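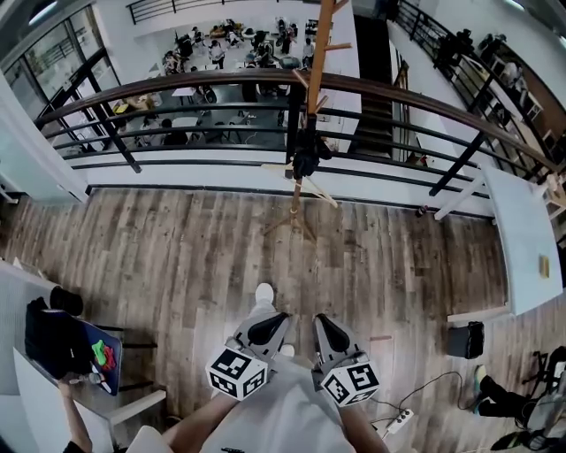

# Chapter 5: Knowing What Data You Hold

Before a company can decide what its data is worth, it has to know what data it has. Many companies can't say. Records sit in billing systems, shared drives, and spreadsheets kept by one department, and the same customer may appear in all of them under different spellings.

A **data inventory** is a list of every data set a company keeps. Each entry gives the name of the data set, where it is stored, who answers for it, and how often it is updated. An inventory doesn't hold the data itself.

## 5.1 The Bomelier inventory

Bomelier sells kitchen fittings from two branches, Emesdale and Pistdale. When it drew up its first inventory in December, the company expected to list 16 data sets. The finished inventory had 171. Most of the extra entries were spreadsheets copied from the order system and then edited by hand.

The two branches also disagreed on the meaning of "active customer." Emesdale counted anyone with an order in the past year. Pistdale counted anyone with an open account, and reported 1,644.

Neither definition was wrong, but the totals could not be added together. Section 5.2 explains how to write a shared definition and record it in the inventory.

**Key terms:** data inventory, data owner, shared definition, duplicate record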